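Ticket 1911: Presupuesto de la celda de pipeteo, discrepancias con el proveedor
Abierto por: Philomena Phelan
Asignado a: Aiguo Cui
Estado: pendiente de compras
Enero de 2025

Síntoma: el presupuesto de Lalletus crece cada vez que lo abrimos. La simulación de la celda, en cambio, sigue igual, cosa que se agradece.

Entrada 1. Philomena
Compras pregunta si hace falta un brazo entero para mover placas pequeñas. He contestado que sí y he adjuntado la simulación.
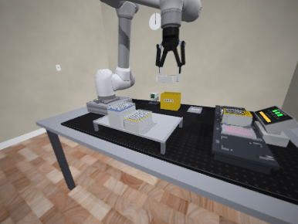 También preguntan si la pinza viene incluida. No viene. Figura en una línea aparte, 1646 euros, bajo el epígrafe «accesorios opcionales». Un brazo sin pinza señala muy bien, pero para eso ya tenemos a Daithí.

Entrada 2. Aiguo
Revisado el plano de la mesa. Lalletus cotiza la columna de soportes por posición, ocupada o vacía. Propongo mantener la de arriba libre y pagarla con resignación. El contenedor amarillo lo compramos por nuestra cuenta.
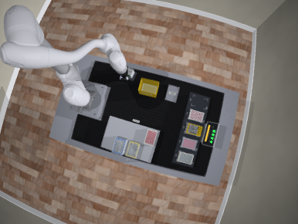 Entrada 3. Daithí Lynch
Fatport ofrece la misma mesa con 11 semanas de plazo y 2000 euros menos, sin montaje. Pregunté qué significa «sin montaje». Significa un palé.
Comprobado el alcance en el modelo: el brazo cruza la mesa y llega al lado de los soportes. No hay que pasar al modelo largo, por mucho que insista el comercial.
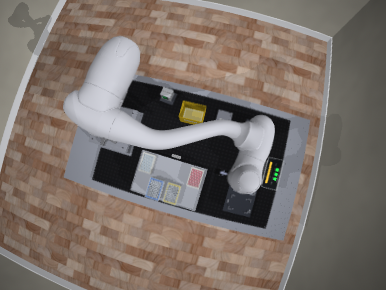 Entrada 4. Aiguo
Falta reservar suelo. El plano de la sala termina donde termina la mesa, y la muñeca no lo ha leído.

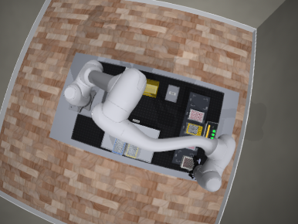
Pido ampliar la zona despejada por el extremo derecho antes de firmar nada. Si hay que mover el armario de reactivos, que lo presupueste mantenimiento este trimestre.

Entrada 5. Philomena
Enviado a compras con la pinza como «imprescindible». Me devuelven el formulario: esa categoría se eliminó en diciembre. Reenviado como «mobiliario». El ticket sigue abierto hasta que conteste Lalletus.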